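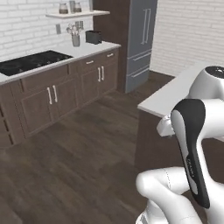

We bought the Endomard kitchen scene pack before buying anything with a plug on it, and I'd do it in the same order again. Our shop in Gakville is small, and the equipment budget for the year gets settled in January, so whatever we ask for has to be argued on paper first. The paper part used to be a floor plan with a circle drawn on it for the arm's reach. What a difference to have a kitchen to argue over! You get a long white counter down the left wall with the cooktop at the near end and the toaster way at the back, an island on the right, and the arm up close with its gripper reaching toward the island's edge. I had been planning for one arm on a fixed base, sized on the counter work alone. Looking at that long run of counter, I went back and added a line for a moving base that same afternoon.

So, the pack. It comes from Cloutier and costs $447 for a single seat, which includes the viewer and 15 kitchens. We run it inside Kinano, our planning software, and the import went fine on the second try (the first time I skipped the step about setting units, my own fault). Getting from download to a kitchen I could move around in took me roughly 36 minutes, and I am not a fast reader of manuals.

What I love most is how ordinary the rooms are. White brick, dark wood cabinets, a French-door fridge with freezer drawers underneath, short bar handles on the counter drawers and upright ones on the cabinet doors. Handles turned out to be a bigger budget item than I would have guessed. If you want the arm to open a drawer and also a cabinet door, you have to think about which way the gripper comes in, and then about whether the stock fingers will do or you need a custom set. I had nothing down for fingers at all. Now there's a line for them, with a bit extra for the pair I will surely break.

Same with storage up high. There's a floating shelf over the counter with jars and a canister on it, and I spent a whole lunch break sliding our planned base position back and forth, trying to decide whether that shelf was worth paying for more reach. (We decided it wasn't, for year one. The jars can come down to the counter.)

It's also great for talking to people who don't buy robots. I put a kitchen up on the big screen at our planning meeting and people started asking useful questions right away: does it have to get past the island, what happens with the bottom freezer drawer, who is going to wipe the cooktop. I wrote those down and half of them became items in the request.

A few gripes. The seat license covers 2 computers, and moving it to another one means an email and a wait. The list of kitchens has no thumbnails, so you open them one after another until you find the one you meant. I'd like a way to export counter heights to a spreadsheet without retyping them. And please don't read a clean run in the viewer as a promise about your own kitchen. I still keep money set aside for mounting, wiring and a good long stretch of testing, and I didn't trim any of it after using the pack.

Who should get it? If you're pricing a first arm for kitchen work and you don't have a test kitchen yet, yes, absolutely. If you already have a room and a tape measure, try modeling your own space in Kinano first and see how far that takes you. We're keeping our seat, and next up I'm going to try a kitchen with no island and see what that does to the base.

Posted August 2018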